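Finish notebook, Wednesday, April

Tasia hardwax, second coat, bench 7. Shop was at 68 percent humidity when I unlocked, which is higher than I like for oil, so I ran the dehumidifier until mid-morning before opening a can. Lajos had already denibbed the test boards with the gray pad and vacuumed them. No tack cloth this time. The last set had small fisheyes that Kaisu traced to residue from the cloth, and I would like to rule that out properly.

Boards are numbered on the back in pencil. Odd numbers get Tasia, even numbers get the Nekow water-based we have been using on the Brillovbridge library order. Both went on with a short-nap pad, thin, wiped back after 5 minutes. Board 817 is the offcut Szabolcs kept from the old order and is there only as a color reference – please do not sand it.

Observations so far. Nekow raises the grain on the first coat and lies flat on the second. Tasia hardly raises it at all but brings up the yellow more than the client sample allows. Etelka held the boards at the north window and then under the shop tubes, and thought the difference was acceptable in daylight and not acceptable under the tubes. The reading room will be lit by tubes for most of the year. I have written to Wynne to ask whether they can supply the white-tinted version in a small can before we commit.
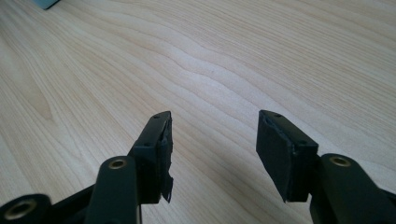

Tabletop, pale wood, daylight. Grain runs on the diagonal, darker swirl at left.

Gloss readings wait until the boards have cured. Last month I took them too early and had to repeat the whole set, so the meter stays in the drawer. Water spot test after that: 30 minutes under a watch glass, blot, look again the next morning. Coffee and hand cream on the same boards, opposite end.

Edges are still the weak point. The pad leaves a fat line on the underside of the arris and it stays soft. Kaisu suggests wiping the edges first and the faces second. Will try that on the next pair.

Oily rags are in the water bucket by the back door, not in the bin. Esperanza has the key to the solvent cabinet until Lajos is back from delivery.

To do: order gray pads, relabel the open Nekow can, ask Wynne again about the tint.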